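Ritwood Teaching Guide
Section 7: Recording a bed-making task by remote control

This section covers recording demonstrations of bed making with the operator wearing the headset and hand controllers. For guiding the arms by hand with the motors slack, see Section 6. The limits set in Section 4 apply here as well.

7.1 Before you start

1. Clear the floor on the side of the bed where the robot will stand. Leave at least 60 cm behind it.
2. Check that the cable at each wrist is strapped down and has enough slack for the arm to reach full length.
3. Put the stop button within reach of the second person. The operator must not be the one holding it.
4. Start a new task in the Qiu recorder and choose "Bedding, two hands". Type the name of the room as it appears on your site plan.
5. Let the operator hold both controllers still for 3 seconds. The status light on the recorder turns green.

Caution: Do not stand between the robot and the bed while the arms are live. If bedding has to be straightened by a person, press Pause first and wait for the tone.

7.2 Walking up to the bed

6. Walk the robot forward with the left thumb stick. Use the slow setting for the last few steps.
7. Stop before the feet touch the bed or any cloth hanging from it. Look down through the headset to check both feet.
8. Switch from Walk to Stand. The legs will hold their place and only the arms and upper body will follow you.

Note: A change of floor pattern can make distance hard to judge in the headset. Ask the second person to call out the gap.

7.3 Taking hold of the duvet

9. Lower one hand to the duvet with the fingers open.
10. Close the fingers slowly. Take in enough cloth to make a firm fold between the fingers and the thumb. A grip on the top layer of cover alone tends to slip when the arm lifts.
11. Keep the other hand open and away from the bed until you need it. Rest your own arm in a comfortable place so that it does not drift.

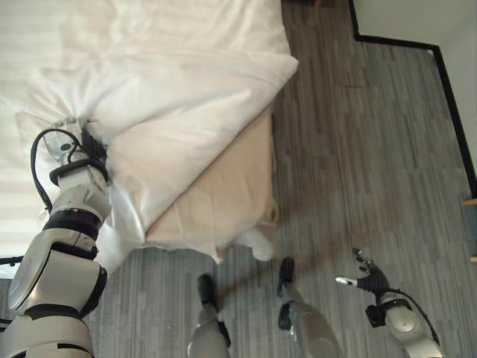
12. Lift the duvet a little before you pull. Dragging it flat brings the sheet with it, and the recording will then teach that movement too.
13. Pull in one steady movement towards the corner you are working on. If you have to stop, stop fully, then carry on. Small shakes back and forth are the most common cause of rejected recordings.
14. Open the fingers completely before moving the hand away. Wait one second with the hand open.
15. Repeat for the next corner. Use the second hand for smoothing, palm down, with light pressure.

Caution: Do not pull with the robot leaning forward past the tilt warning. If the warning sounds, let go of the cloth and bring both hands back to the chest.

7.4 Ending a recording

16. Bring both arms to the rest position and press Save.
17. Mark the recording Good, Usable or Reject. Mark it Reject if a person touched the bedding while the arms were live.
18. Pull the bedding out of place again before the next recording. Vary how you do this. Beds left in the same state each time give a poor result in training.

After 3 rejects in a row, change operators or take a break.

7.5 How many to record

The set used at the Clamusville site held 354 recordings, made with several operators and more than one weight of duvet. Smaller sets will work for a single room with the same bedding, but expect trouble when the bedding is changed.

If the hand opens by itself during a pull, see fault code list, Section 11. If the picture in the headset lags behind the arms, stop recording and check the network before going on.

Section revised 20/06/2026 by Edeltraud Gisler, Fovville office. Replaces the May version. Steps 12 and 14 have changed.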